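Clillix Household Objects - Object Set README

Version 2
Last updated October 20, 2025
Maintained by the Pikport object library

Overview

Clillix is a list of ordinary household objects, with notes on how each one is bought, labelled, measured, cleaned, stored and retired. It covers kitchenware, small containers, cloths and a few bathroom and desk items. The set is meant for anyone who needs the same objects to be on hand across several sites and over several years, and who needs to know what changed when one of them was swapped.

This file describes the objects and the metadata that goes with them. The licence is in LICENCE.txt. Measurement sheets are in the folder named sheets, one file per object.

What is in the release

objects.csv - one row per object, current and retired
sheets/ - measurement sheets, plain text
photos/ - reference photos, over 4000 files
changes.txt - running log of replacements and corrections
substitutes.csv - accepted alternatives where an object is no longer sold

The full set holds 30 object types. A site that does not need all of them can use the short set of 21, marked with "s" in the column short_set. The short set leaves out glass, anything with a cord, and cloths that change shape after washing.

Columns in objects.csv

object_id: two letters and a number. Never reused, including after an object is retired.
class: bowl, cup, plate, utensil, box, cloth, bottle, tool or other.
colour: plain colour word, chosen from the list in colours.txt. Where an object falls between two words the darker one is used.
material: as stated by the seller. Blank if the seller did not state it.
mass_g: mean of three weighings, clean and dry.
longest_mm: longest outside dimension, measured with callipers or a steel rule.
rim_mm: outside rim diameter. Bowls, cups and plates only.
base_mm: diameter of the foot or flat base. Blank if the object has neither.
nests_with: object_id of anything it will sit inside without force.
batch: purchase batch. See below.
status: active, substitute or retired.

Missing values are left blank. Zero is never used for missing.

Purchase batches

There are two batches. The Feng batch was bought first and makes up most of the kitchenware. The Dikis batch was added in December to fill gaps in the bowl and box classes. The two were measured with the same callipers but on different scales, so masses below ten grams should be compared across batches with care. Both scales were checked against the same reference weights and the readings are in sheets/scales.txt.

Sets sold as sets are entered as separate rows. A group of bowls bought in one carton therefore has one object_id per bowl, and the nests_with column records the order.

Labelling

Labels go on the underside, or inside the lid where there is one. Earlier labels were put on the outside wall of bowls and cups and came off in the wash. Any object still carrying a wall label should be relabelled at its next cleaning. Do not use permanent marker on plastic. It transfers to whatever is stacked next to it.

Cleaning

Kitchenware is washed by hand in warm water with unscented dish soap, then air dried on a rack. No dishwasher. Cloths are washed cold and dried flat. Boxes made of card are wiped with a dry cloth only and replaced when the corners go soft.

After cleaning, check rims and bases for chips. A chip that can be felt with a fingernail is enough to retire a bowl or plate.

Storage and layout

Objects are stored by class in lidded tubs. When they are put out for use they go into an open gray metal bin with sloping walls. Bowls go in unstacked unless the sheet for the layout says otherwise, and they are allowed to tilt. A bowl that has been propped level by hand should be let go and left where it settles.

Layouts are recorded by object and rough position (left, centre, right, near, far), taken from the open side of the bin. Exact positions are outside the scope of this file. A column of bowls along the left wall, with the largest at the far end and a deep reddish-brown one in that place, would be entered as "bowls, left, far to near, largest first".

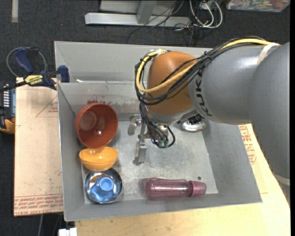 Bin condition is logged separately from object condition. Scuffs and chipped marks on the inside panels are noted with their colour and the wall they are on, and are left alone unless an edge is sharp. Loose flakes are brushed out before the next layout so they do not end up inside the bowls.

Replacement

An object is replaced when it is chipped, cracked, stained through, or more than two per cent off its listed mass when clean and dry. The old row is set to retired and a new row is added with a new object_id. Do not edit the old measurements.

If the same product is still sold, the new row is active. If not, look in substitutes.csv. A substitute must match the class and colour word, and for bowls the rim must be within five millimetres of the original. Depth is harder to match and is recorded without a limit.

Known issues

- Colour words were assigned under two kinds of lighting. Brown and red-brown bowls in the Feng batch are the most affected. They will be checked again in the next version.
- base_mm is unreliable for bowls with a rounded foot. Two people measuring the same bowl got different values, and both are kept in the sheet.
- Several cloths have no mass. They were weighed before the first wash and the values were withdrawn.
- nests_with is blank for all substitutes.
- The photo index lists a few retired objects under their old class names.

Corrections

Send corrections as a changed row plus a one-line reason, in the same format as changes.txt. Include the batch and, for measurements, the tool used. Photos are welcome but should show the label side as well as the top.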